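Lisindale Residents' Association
Minutes of the general meeting, October 11, 2026
Fallthorpe Road hall

1. Minutes of the last meeting
Agreed with one correction - the hedge cutting is on the east side of the green.

2. Parking
Complaints about match-day parking on Nwosu Close continue. The council has offered permits at £15 a year for each household. Of the 114 households asked, most were in favour. The secretary will write to the council to accept.

3. Money
Balance at the bank £578. The grant of £50 for bulbs has been received and spent. Subscriptions stay as they are until April.

4. Allotments
Two plots are free. The water butt by the lower gate leaks and will be replaced before spring. Members are reminded that bonfires are not allowed before dusk.

5. Broadband and the shared cabinet
The slow evening service was raised again. The supplier has promised a visit but has given no date. Members with faults should keep reporting them to the supplier directly and copy in the secretary. 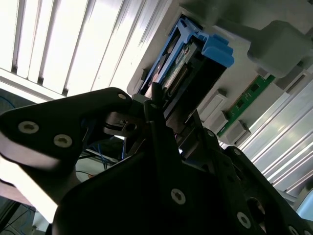
Item 5: light grey server chassis.

6. Any other business
The Esport evening for under-16s moves to the small room. The noticeboard key is missing - please check coat pockets.

Next meeting to be announced on the noticeboard.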